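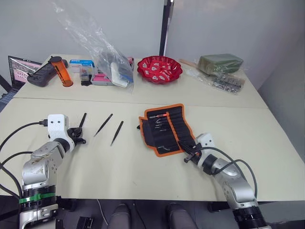

Namonura Project – Two-Arm Tasks Working Group

Minutes of the November meeting, Festville workshop, 2:00 p.m.

Present: Severin Lüthi (chair), Urs Kaufmann (minutes), both operators, and the two people from Stender who look after the training side. Regrets from Kamel, who sent their comments ahead by email.

1. Last minutes
Accepted as circulated, with one small fix. The storage quote was for the whole year and not for the quarter, which cheered everybody up a good deal.

2. Where we are with the tweezers task
Severin opened with a very kind word for the operators, who have kept at the tweezers and tool roll task through what we all agree has been a fiddly few weeks. We now have 100 episodes that both reviewers are happy with, against a target of 1,000 for the spring. Another 37 are waiting for a second look. Urs felt the pace would pick up by itself now that the gripper work is more familiar, and Severin said he would love to believe that but would like to see the next tally first.

There was a long and friendly talk about what makes an episode worth keeping. Stender's view is that a fumble followed by a good recovery is worth more to the learning system than we have been giving it credit for, and they would like us to stop throwing those out. The operators were pleased to hear it, having felt rather hard done by on that score! Agreed that a dropped tool stays in, so long as the operator picks it up again with the arms and finishes the task. Any episode where a person reaches in by hand is still to be rejected.
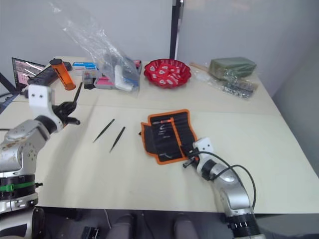 The other half of the talk was about starting positions. Kamel's email pointed out that in the early episodes the tweezers were nearly always laid out at the same angle, and that the model had become very fond of that angle and not much good at any other. From now on the operators will change the angle of each pair between episodes, and turn the roll a little as well. Urs offered to print a sheet of suggested layouts, though one operator said, quite fairly, that people following a sheet tend to end up with a pattern all their own. We settled on trying it without the sheet until the next meeting.

3. Things at the back of the table
Stender asked whether the background objects should be cleared away or left where they are. Severin was firmly for leaving them, as a workbench in real life has things on it, and he would sooner the system learned to carry on regardless. Agreed to leave them, and to shift a few of them about at the start of each session. Please write down in the session log what was moved – a line or two is plenty.
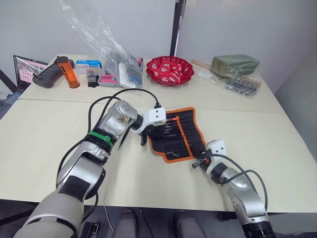 Both grippers at the tool roll, with the red bowl and green block behind.

4. Labels
Urs reported that around 31 episodes still have no written instruction attached. He has gone through the wording already in use and found "put away", "tidy", "insert" and "place" all doing the same job. Stender said a bit of variety in the wording is welcome, but it should be on purpose. Urs will write up a short list of phrases and send it round for comment before he touches any of the old files.

5. Other business
The operators asked for a longer break in the middle of the afternoon session, as their wrists get tired and the work gets sloppy toward the end. Everyone thought this very sensible and it starts right away. The colour labels on the storage drives have been peeling, so Severin will order better ones.

Actions
Severin – new drive labels; updated tally for next time.
Urs – phrase list; attach the missing instructions once the list is agreed.
Operators – vary the layouts; note moved objects in the log.
Stender – send two or three recovery episodes they especially like, so we can all watch them together.

Meeting closed at 3:40 p.m. Next meeting same time and place, and Kamel hope to join us in person.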